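Passide Science Pages for Young Readers
Forces and Shapes, Part 2

Why Things Tip Over

Written by Ettore Longo. Last checked Sun 24 February.

An object tips over when its weight is no longer above its base. The same rule works for a lamp, a bus, a stack of books and a person standing on one foot. To use the rule, you need to know two terms: center of gravity and base of support.

Center of gravity

Gravity pulls down on every part of an object. Keeping track of every pull would take a long time, so engineers treat the whole weight as if it acted at a single point. That point is the center of gravity.

In a ruler made of one material, the center of gravity is at the middle. A ruler 12 inches long balances on your finger at the 6-inch mark. In a hammer it is close to the heavy head. In a ring or a doughnut it is in the hole, where there is no material at all. A center of gravity is a position, and a position can be in empty space.

Base of support

The base of support is the area an object stands on. For a brick, it is the bottom face. For something with legs, it is larger than the legs themselves. Imagine a rubber band stretched around the feet at floor level. Everything inside the band is part of the base, including the open floor between the legs.

This is why furniture makers often slope the legs outward. The top stays the same size and the feet stand farther apart, so the imaginary band encloses more floor.
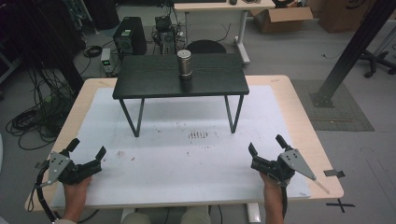 The tipping line

Imagine a string hanging straight down from the center of gravity. This is called the line of action. If the string meets the floor inside the base, gravity pulls the object back onto its base. If the string meets the floor outside the base, gravity turns the object over.

Between these two is the tipping point, where the string passes exactly through the edge of the base. An object can balance there for a moment, but the smallest push sends it one way or the other.

The angle at which an object reaches its tipping point depends on its shape. Take a solid wooden block 5 inches tall and 2 inches wide. It can be tilted nearly 22 degrees before it tips over its edge. Lay the same block on its long side and it can be tilted much farther. Its weight is the same, but its center of gravity is lower and its base is wider.

Try it: the leaning box

You will need an empty cereal box, a bag of dry rice, some tape and a level table.

1. Stand the empty box upright. Tilt it slowly with one finger until it is about to fall. Notice how far it leans.

2. Tape the bag of rice inside the box, at the bottom. Tilt the box again.

3. Move the bag to the top of the box and tape it firmly. Tilt the box a third time.

The box leans farthest with the rice at the bottom. With the rice at the top, it falls early. The box has the same base each time, so the difference comes from the height of the center of gravity.

Use a table that does not wobble. A slope changes the result, even when it is too small to see. To check for one, put a marble in the middle of the table and let go. If it rolls, fold a piece of card and slide it under the leg on the low side. Small scratches and stains on the top do not matter for this test, but sticky spots and crumbs do.

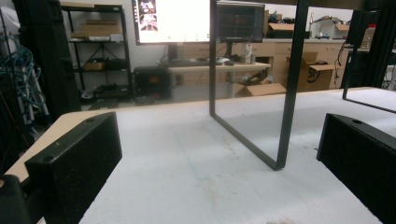
Repeat each tilt at least three times and write down what happens. One result can be wrong because a finger slipped or the tape came loose. If one result is very different from the others, do that tilt again.

Tipping or sliding

A pushed object does not always tip. Sometimes it slides. The force that resists sliding is friction, and it acts where the object touches the surface. On a slippery surface, friction is small and the object slides before it can tip. On a rough surface, friction holds the bottom still while the top keeps moving.

The height of the push matters too. Push a tall box near the bottom and it tends to slide. Push it near the top and it tends to tip. Movers push a tall cabinet low down for this reason.

People and balance

Your center of gravity is near your belly button when you stand up straight. It moves when you move. If you hold a heavy bag in your right hand, your body leans left to bring the line of action back between your feet.

Stand with your back and heels against a wall and try to touch your toes without bending your knees. Ask an adult to stand in front of you. Most people start to fall forward. Away from a wall, your hips move back as your head moves forward. The wall stops your hips, and the line of action passes in front of your toes.

Words to know

Base of support: the area enclosed by the points where an object touches the ground.
Center of gravity: the point where all the weight seems to act.
Friction: a force that resists sliding.
Line of action: the straight line down from the center of gravity.

Next in Forces and Shapes: Part 3, Levers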